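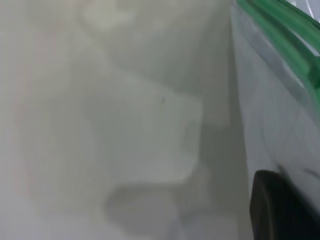
Bagging the white paper

January 16, 2021

Finally got to the paper today and I'm so pleased with how it went. The plan was to get the white text stock out of the open shelf and into zipper bags before the damp really sets in for the winter, and to do it the same way every time so that whoever opens a bag in March knows what they're getting.

Background for anyone reading who missed the grumbling before the holidays: the sheets we printed for the Fiswood booklets had waves along one edge. Angus thought it was the press, I thought it was me, and Trefor walked over to the shelf, picked up a sheet from the top of the pile and bent it both ways, and that was the end of the argument. The paper had been taking up moisture on the exposed side. Meter on that wall read 60 percent humidity when I checked this morning. The Nandley shelf across the room is much better but it's full of board and I'm not moving board.

How I did it

Bags are the clear kind with the bright green zipper strip. I love these! The green is easy to find with your thumb and easy to check by eye, and you can see the stack through the film, so no more opening three packets to find the one with the right cut.

Square up the stack first. Knock the long edge on the table, then the short edge, then the long edge again. If one sheet is proud of the rest it will catch on the way in and you'll get a dog ear right at the corner where it shows.

Slide it in with the bag lying down. I tried standing the bag up and dropping the paper in (Muthu's way, and he makes it look simple) and mine went in on a slant and jammed halfway. Flat on the table, mouth held open, slow push with a piece of board behind the stack - lovely, straight in.

Press the air out from the far side toward the zipper. Don't go mad here. With a big bag and a thin stack the film wrinkles up and you can chase the wrinkles all day. They don't matter. A trapped cushion of air does matter a bit, as the bags won't sit on each other and the pile slides off.

Run the zipper twice. First pass with the thumb, second pass with the side of the pencil. The strip can look shut and still have a gap near the end, so go all the way along to the tab.

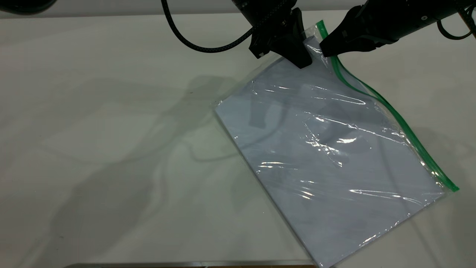 White paper in its bag, green zipper side to the right.

Moving them about

A full bag is floppier than you'd think. Pick it up by the top only and the film bunches in your fingers while the paper stays where it is, then the whole weight lands on one corner. Fine for turning a bag on the table. For anything farther than that, get a hand or a board underneath. I dented one stack learning this. Only the bottom few sheets, and they'll do for make-ready.

They also slide! White tabletop, smooth plastic, and off they go. I put a strip of the rubber mat along the front edge and that cured it. Fares, the mat came from your bench, I'll bring it back.

Glare is a nuisance when you're trying to read a label through the film. Overhead light bounces off every crease. So labels go on the outside, top left, stock name and cut and which way the grain runs. Pencil on paper tape. I tried marker straight on the plastic and could wipe it off with my sleeve.

What's in and what isn't

100 sheets to a bag for the text weight. It makes a stack you can lift without thinking, and it divides nicely for the Jardine job. The heavier cover stock is still on the shelf and needs a bigger bag, which I have ordered from the same place. Off-cuts are in the gray box as before, please keep them out of the bags, they make a mess of the squaring up.

Iona asked whether sealing it all up just locks the damp in. Good question and I don't know yet! The stock I used was out of the middle of the pile and felt flat and crisp to me, but my fingers are not a meter. So I've started a small test: 7 sheets from the top of the old pile in one bag, 7 from the middle in another, and 7 left out on the shelf. All lying flat, all measured corner to corner against the steel rule, numbers on the back page of this book. I'll look at them again in 12 days and after that whenever I remember.

Trefor wants to try a bag with one of those little drying packets in it. I'm a bit wary, paper that's too dry cracks on the fold and throws static, but we have the sheets to spare so why not. Please mark it clearly if you do.

To do

Weigh each test bag on the letter scale, write it on the tape.
Bigger bags for cover stock, check the order.
Ask Angus what the Warngate people do, their paper always comes flat.
Wipe down the shelf before anything goes back on it.
Rubber mat back to Fares.

Later, same day: ran a few sheets from the first bag through the press to clear my head. Flat as you like, registration spot on. Showed Angus, who said "huh" and took two of them away.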